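Search this book
Enter a word or phrase
Go

Chapter 3
Light Through Things: Lampshades, Blinds and Other Soft Stuff 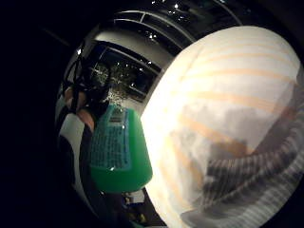
Figure 3.1 Light coming through a thin, pale material with faint orange stripes.

By Sze-wing Kong
Updated September

I learned most of what I know about light in a rented flat in Dikbridge, in a front room that faced straight into the afternoon sun. It had one window, no curtains and a bare bulb on a cord, and I lived with all of it for a whole summer before I did anything. By 3 in the afternoon I couldn't read in there. By eight at night I was sitting under that bulb like someone waiting to be questioned by the police!

So I pinned up a bed sheet. It was an old cotton one, washed so often it had gone soft as a tissue, and the room changed completely. There was still plenty of light, but it had stopped coming from one hard spot and seemed to come from the whole sheet at once. The shadows on the far wall went fuzzy. My eyes stopped aching. I left it up for years (my mother was appalled, and bought me proper blinds twice).

What the sheet was doing is called diffusion, and it's the main idea in this chapter. When light hits something clear, like window glass, most of it goes straight through and keeps its direction. When it hits something solid, like a brick, it's soaked up or bounced back. In between there's a big family of materials we call translucent. Light gets through them, but it's scattered on the way, so it comes out the other side heading in all sorts of directions. Tracing paper does it, and so do frosted glass, thin cotton, rice paper and a lot of plastics.

Now, go back to Figure 3.1 for a moment and look at how the grey-and-white sleeve shows through. You can tell there are bands on it, but they're blurred. Keep that in mind for Section 3.2, where we'll look at why things pressed up against a translucent sheet look fairly sharp and things set further back turn to mush.

We'll also spend a good while on colour. Our eyes are far too forgiving about it, and I've picked the wrong white for a room more than once. White light that passes through a cream shade comes out warmer, and a stripe or a pattern can tint it again. My friends at Lendier, a little lighting shop I worked in after college, kept a drawer of shade samples for customers to hold up to the window. I thought it was a fussy habit until I took home a shade that looked lovely on the shelf and turned my kitchen the colour of weak tea.

Before you read on, grab a torch and whatever you can find around the house: baking paper, a tea towel, a plastic milk bottle, a sock. Turn the lights off, shine the torch through each one onto a wall, and jot down how bright the patch is and how soft its edges are. Then move the material closer to the wall and try again. Keep your notes, as you'll want them for the activity at the end of Section 3.1.

3.1 Clear, cloudy and solid

Let's start with the milk bottle.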